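3.2 Conformer generation and charge assignment

Starting geometries for the ligand set were built in Puvia and relaxed with a classical force field before any quantum step. Each ligand was given 12 initial conformers. Duplicates were removed by comparing heavy-atom positions after alignment, which left 902 distinct structures for the next stage.

Partial charges were fitted to the electrostatic potential on a grid around each relaxed structure. Where two conformers of one ligand gave charges that differed by more than the fitting error, both sets were kept and averaged with Boltzmann weights. Charges on buried carbon atoms are poorly determined by this kind of fit – a restraint toward zero was applied to them, as in the earlier work of Solanki and Tran.

The optimizer was allowed 2000 steps per structure. Runs that reached this limit were restarted once from a slightly displaced geometry. After restarts, 707 structures met the gradient criterion and had no imaginary frequencies. The rest were mostly long-chain amines with a flat torsional profile, and they are left out of the regression in Section 4.

Job submission was handled by Fustex, with inputs and outputs stored under a hash of the geometry. Repeated calculations were therefore read from disk.

Figure 4. Two-arm workstation: grippers, mug and crumpled aluminum foil on a white table.
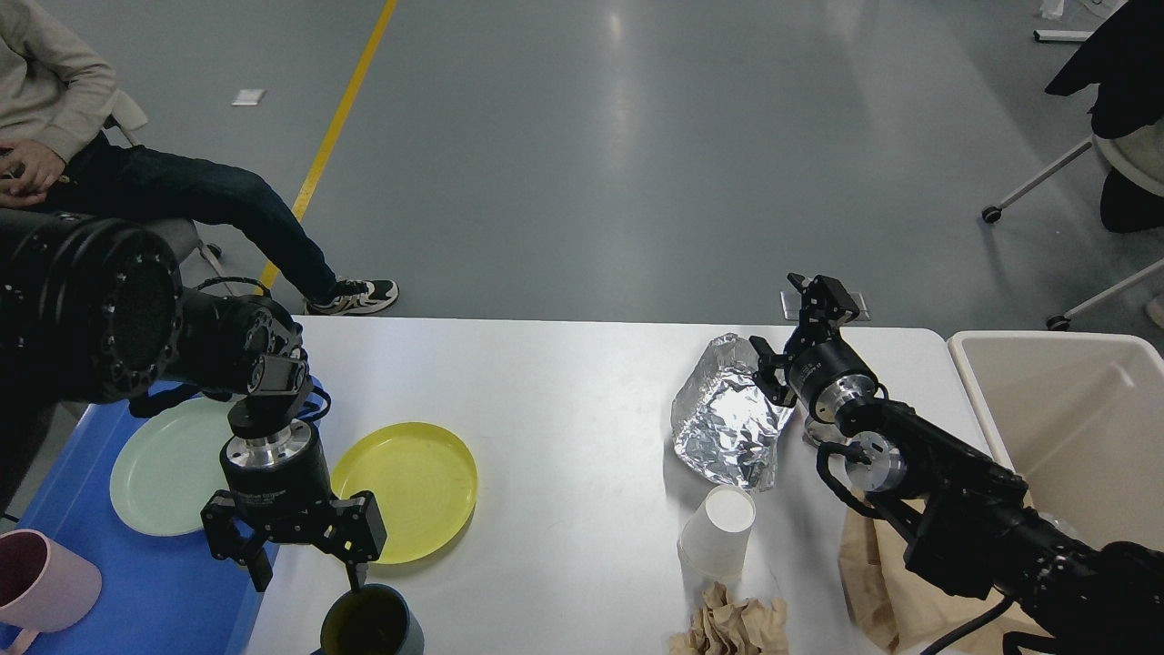

3.3 Solvent model

Solvation energies were computed with a continuum model at the gas-phase geometry. Reoptimizing in solvent changed the ranking of only the charged ligands, so those were treated separately.

Related items
Marchetti and Yazzie – Restrained charge fitting for flexible amines
Mahama – Notes on grid spacing in Drillitz
Tran – Restart strategies for flat energy surfaces

Last updated: 1st July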